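05/03/2021
By Tsutomu Oda

Review: the Grondov collection rulebook and starter kit, second edition

Quick one, I have a backlog. We've used the Grondov kit since February for hand-held gripper demos, mostly small household items on a tabletop. The kit is a ring binder, a pad of session sheets, a roll of floor tape, a pack of finger pads and a laminated card you hang by the table. No hardware to speak of. You're paying for the rules.

Short version: buy it if more than two people collect for you. Skip the tape.

What's good first. The session sheet. One page, one side, and it asks for stuff you will want later — who held the tool, which object, which surface, lights on or off, when the pads were last changed. We had our own form before and it ran to four pages, so people filled in the first and guessed the rest. Grondov's takes 60 seconds. I timed it.

The start rule is the best page in the binder. Jaws fully open, object in view but outside the jaws, hold still, then go. Sounds fussy. But our older recordings start any old way, half closed, already moving, object under a finger, and trimming them was miserable. Tiina Seppälä did most of that trimming and she read the start rule out loud to the whole room when the binder arrived. Twice.

Also good: one object per recording until the operator is signed off. New people always want to do the cluttered bin on day one. No. Binder says 3 clean sessions on single objects before anything gets stacked or nested, and we've stuck to it. Slower first week, much less thrown out after. 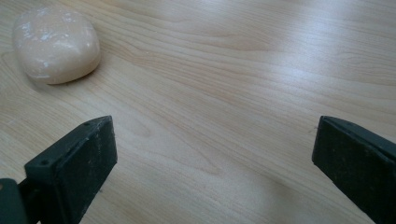
Surfaces chapter is where I have complaints. It tells you to log the table finish as "matte" or "gloss" and that's the lot. Not enough. A finish can look matte from one side of the room and wash out completely from the other when the window is behind it, and shiny objects on top of that are their own problem. We added a line to the sheet for where the light's coming from, left right or overhead. Zenville's older guide had this, and I don't know why Grondov dropped it. Tiina says put a lamp diagram on the back of the sheet. Maybe. People don't turn sheets over.

The glare rule itself is sensible though. Don't fix it in the middle of a session. If the blinds were up at the start, they stay up, and you write it down. If you want a different look, close the session and open a new one. I used to fiddle with the blinds constantly and I can see now what a mess it made of our older sets, same object same table and two completely different brightnesses in one folder.

Slippery objects. Two pages, decent. Anything waxy or smooth gets a wipe of the pads between every attempt and a fresh pair when the grip face is polished. Wiping is dull and people skip it, so we hung the cloth on the same hook as the card, wich helped. The binder wants you to note a slip as a slip and keep the recording. Agreed. Operators hate keeping their misses, and you have to tell them more than once that a dropped object isn't a black mark.

The spare pads: fine. Fit was snug on our tools, one pair needed a trim with a knife. They collect dust like anything, but so did the last ones.

Tape: awful. Lifts at the corners inside a day and left gum on the good table. We went back to the cheap stuff from Howells.

Safety section is thin. It's a hand-held tool so nobody's losing an arm, fair enough, but there's a single paragraph on wrist strain and it belongs up front. We do 400 grasps on a heavy day and people feel it. Our own rule is swap operators before anyone asks to be swapped. I'd have liked something firmer from Grondov, with actual break times, because a printed rule from outside carries more weight than me nagging.

Naming rules are ok. Date, table, object, operator, in that order, no spaces. The example on page one breaks its own rule and has a space in it. Someone should of caught that.

Price. 700 for the full kit, which is steep for paper. The binder alone is sold through Cultura for less and comes with the card, and if I was doing it over that's what I'd get, then photocopy the session sheet (the license allows it inside one site, I checked).

Four out of five. Would be higher with a proper lighting page. Going to send them our version of the sheet, and if they take it up I'll add a note.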